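Environmental Politics and Local Power
Handout 6: Reading a polluter's permit file
Instructor: Ursina Leitner

Read before class: the Flellimham packet, all of it, including the appendices. The appendices are where the trouble is.

1. Background

The Comance steam plant sits at the south end of Flellimham and sells heat to the hospital, the community college and the county offices. It burns coal and some gas. The company says "mostly gas." The permit application says the fuel split is "subject to market conditions," and I would trust that wording over the press release, as a lawyer had to sign off on it.

Comance applied to renew its air permit in July. The public notice ran in one newspaper, in the legal section, and on a county web page that was down for part of the comment period. The county says notice was adequate. Decide for yourself what adequate means when the hearing starts at 2 p.m. in a building with no bus stop.

2. Who is on the board

The permit was reviewed by the county air board. Rasmus Hunt chaired it. Before that he did consulting work for Plattner, the engineering firm that wrote Comance's emissions model. He disclosed this, and he voted anyway. Both facts are in the minutes.

Be careful here. A past contract doesn't prove a bought vote, and students who write "corrupt" in the margin lose points for it. What you can say is that the person judging the model had once been paid by the people who built it, and that no outside modeler was hired to check the work. That's bad enough on its own.

3. The numbers

The application estimates sulfur dioxide at 386 tons a year. Appendix C, using the same boilers and the same hours, gets 1,418. The company's explanation is that Appendix C shows "potential to emit" and the front section shows "expected actual emissions." These are real terms and the difference is legitimate. But look at which number was used in the health section, and which one was used when Comance asked for room to expand.

Panya Ongart's comment letter (packet, tab 3) catches this. The official response to her runs to two sentences and answers a question she didn't ask.

4. What "community engagement" bought

Comance pays for a science program called Atitz at the community college. It shows up 11 times in the application under "public benefit." I have no quarrel with the program or the people who teach in it. I do have a quarrel with listing it in an air permit, where it has no legal weight at all and takes up more pages than the stack test.

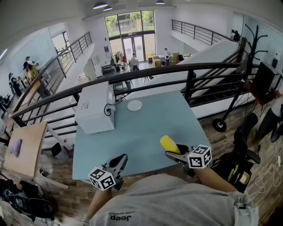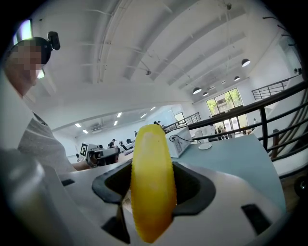 Luzius Brunner, who spoke for the company at the hearing, called the program "part of our environmental footprint." Ask what that phrase could possibly mean. A grant doesn't scrub a stack. When you find this sort of material in a file, note the page and keep going until you hit a measurement.

5. The opposition deserves the same treatment

Mechthild Camenzind's group handed out a flyer linking the plant to asthma rates in the whole county. The flyer cites no source. There may be a link, and the older studies of coal plants make it plausible, but her map includes towns that are upwind most of the year. Don't give her a pass because you like her side.

For next time

Write two pages on this: which emissions figure should the board have used in the health section, and why? Cite the packet by tab and page. Press releases don't count as sources, from either side. Bring a paper copy, and bring Appendix C.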